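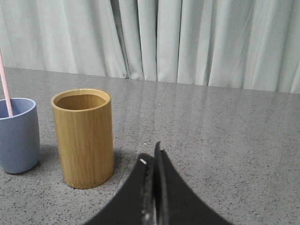
Community Help > Kitchen > Surfaces and Care

Dull rings on a sealed stone countertop

Posted by Liette Sandhu

Gray speckled stone, sealed in March by the installer. Dull rings have appeared in the spot where we leave cups. They do not wipe off with dish soap. Is this the sealer failing, or the stone itself? I have a bottle of Cornevari stone cleaner but have not opened it.

Sepehr Zamani
Test the sealer first. Put a spoonful of water on a clean area and leave it for 6 minutes. If the stone darkens, it is absorbing and needs resealing. If the water stays beaded, the sealer is intact and the rings are residue or etching.
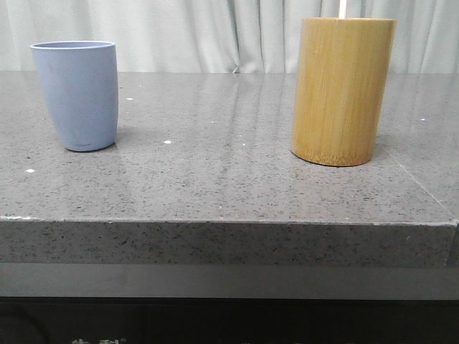
Cup and bamboo container on speckled stone

For residue, wipe with 70 percent isopropyl alcohol on a soft cloth and dry at once. Etching will not respond to this - it has to be repolished. If you reseal, keep the surface dry for 72 hours afterward, or whatever the label states.

Brittany Tremblay
Had the same on ours, it was hard water. Do not use vinegar.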